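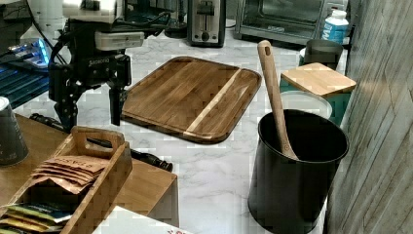 Okay, week 4, and we're finally on wood grain! I know the Masri chapter is a slog (I reread it last night and had to make tea twice), so let me give you the short version. Grain is just the way the fibers ran while the tree was growing, and the streaks come from color changes along them. Look at the cutting board on that counter, dark brown and streaky, with one pale blond stripe running across it on a diagonal. That's the kind of contrast I want you to sketch for homework, in pencil please.

Boards swell across the grain far more than along it, so draw an arrow for each direction. Read up to page 368, skip the Brodthorpe tables, and bring 2 scraps of any wood you like to our next class.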